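# What the arm changed in the Lernport training kitchen

My project asked a simple question: what happens to the people in a kitchen when a robot arm takes over some of the sorting? I spent January at Lernport, a training kitchen in Clirolberg, mostly sitting on a stool and getting in the way.

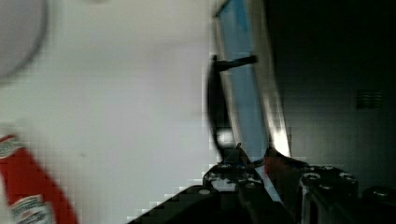 I started with the staff, and I'm glad I did! They had plenty to say about the old routine — 40 minutes of putting stuff back before lunch, every day. The practice set has toy fruit and dishes in it, plus red-and-white things like the one by the gripper, and they used to sort it all by hand.

Now one person sets the table and watches the arm. I thought they'd love that (less bending!) but opinions were split.
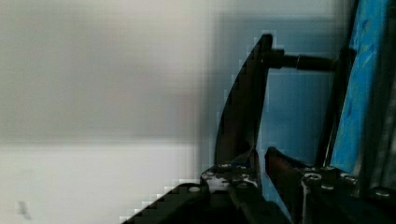

*Gripper close up, with the blue panel at right.*

The watching is tiring in its own way. Two people told me they missed chatting while they sorted, and one really liked learning to fix a stuck program.

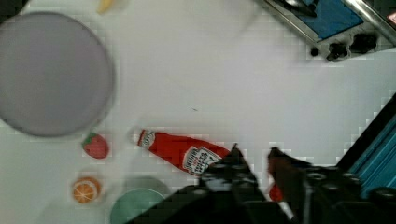
Szewczyk

I logged 992 picks in my notebook. Ketchup bottles lying on their side got their own column, and so did plates.

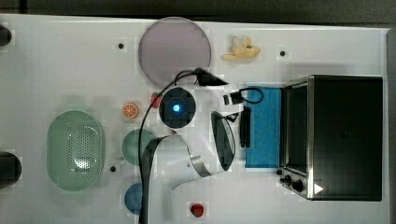 ## What I would do next

I'd interview the evening shift too, and ask for the break schedule from before the arm came in — I only got the new one.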